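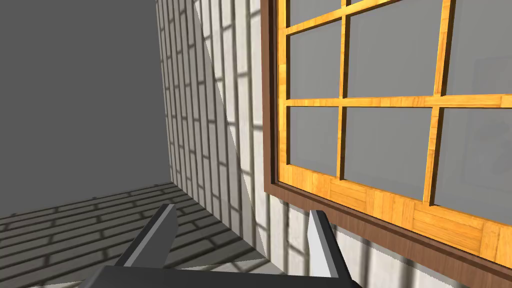

*Wrist view, simulated room, gripper open, window at right.*

**Ticket:** Gray window panes in simulated demonstrations
**Project:** Prunine (example collection)
**Opened:** June 22, 2020
**Site:** Trendidcombe
**Status:** Open, pending review by Tremholm

**Issue**

The window panes in the rendered room appear as flat, uniform gray. The room file calls for clear glass with an outdoor background. Shadows of the window grid are present on the floor and on the white brick wall, so the light source is loading.

**Scope**

The current batch contains 1,867 demonstrations. A check of 400 found the same panes in every demonstration recorded in this room. Demonstrations recorded in the kitchen room are not affected. Joint positions and gripper commands were compared with the operator logs and match.

**Steps taken**

1. Restarted the renderer and replayed 40 demonstrations from the saved commands. No change to the panes.
2. Replaced the room file with the January copy. No change.
3. Moved the replay to the second workstation, which has the older graphics driver. The outdoor background loaded in 52 test replays. Two of these stopped early with a memory warning, logged separately.

**Interim instruction**

Operators may continue to record in this room. Saved commands must be kept in full so that the camera images can be rendered again. Affected demonstrations are to be tagged "panes" and withheld from the training set until this ticket is closed.

**Pending**

Myklebust has been asked to confirm which driver version the renderer supports. The request was sent with the replay logs attached.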